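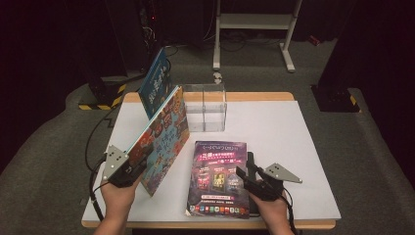 Photo: Harriet Boateng

Book spine

The spine of a book is the narrow side where the pages are held together, and it is the part most of us see first, and most often, once a book has gone home to live on a shelf. It covers the folded or glued edges of the pages, keeps them tidy, and gives the publisher a slim strip on which to put a title, an author's name and perhaps a little emblem. It is sometimes called the backbone or simply the back, and older bookbinders in English were quite fond of the second word, which can make their manuals a puzzle for modern readers (the "back" of the book is nowhere near the back cover!).

History

For a long stretch of its history the spine carried no writing at all. Early bound books in Europe were large and heavy, and they were often laid flat on a desk or in a chest. When they did stand up on shelves, it was common to turn them with the page edges facing out, and a title might be written in ink across those edges. In some libraries the books were chained, and the chain was usually fixed to the front edge of the cover, so there was every reason to keep that side toward the reader.

As printed books became cheaper and people came to own more of them, owners began to turn the spine outward, and binders began to decorate it. Gold lettering on leather labels became a familiar sight, and the raised bands across the spine, which had started out as the cords the pages were sewn onto, were kept as ornament long after many binders had stopped needing them.

In China, Japan and Korea the older tradition was different. Thread-bound books had soft paper covers and were stored lying down in stacks, often inside a cloth-covered case, and the title was commonly written on the bottom edge where it could be read from the front of the shelf. The printed upright spine arrived with Western-style binding and is now the ordinary thing across the region.

Direction of the title

On a thick book the title can be set straight across the spine, and that settles the matter. On thinner ones it has to be turned. In the United States and Britain the title generally runs from top to bottom, so that it reads the right way up when the book is lying on a table with its front cover showing. In France and several other European countries it has long been usual to run it from bottom to top, which suits a person standing at the shelf with head tilted to the left. Anyone with a mixed collection will know the gentle nodding from side to side that this brings on.

Chinese characters can be stacked one above another without being turned at all, so a long title fits a narrow spine very comfortably. Children's publishers enjoy this freedom, and will often put a whole sentence down the spine in a bright color.

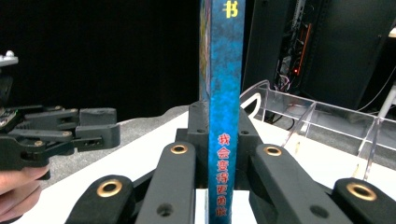
Construction

In a sewn hardcover, the folded sections are stitched together, the spine edge is glued, and the whole is rounded with a hammer or a machine so that the covers sit well. A strip of open cloth, called mull or super, is pasted over it for strength. The printed case is attached last of all. A hollow back leaves a gap between case and pages so the book can open without creasing the lettering, while a tight back is glued straight down.

Paperbacks mostly have what is called a perfect binding, in which the page edges are trimmed, roughened and dipped in hot glue. The resulting spine is flat and square, and it will take printing as long as the book is thick enough. A paperback of 280 pages has plenty of room, and one of 500 has room to spare for a subtitle.
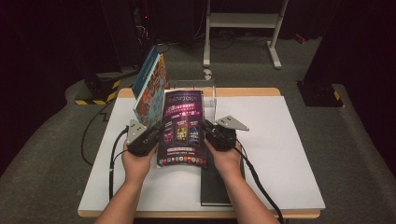
Booklets and thin periodicals are the awkward cousins in all of this. Many are simply stapled through the fold, and they have no true spine to print on, so the cover must do all the work of announcing what is inside. A title in stylized white letters along the top edge of a dark purple cover, for instance, will still show when the rest is hidden behind its neighbors on a rack. Thin glossy publications also tend to bow when they are stood upright, and librarians usually keep them in boxes or binders for this reason, with the label going on the box.

Care

Most damage to a spine begins at the top, where a finger hooks over the edge to pull the book out. It is kinder to push the books on either side back a little and take hold of the one you want by its middle. Sunlight fades spines faster than covers, and reds tend to go first.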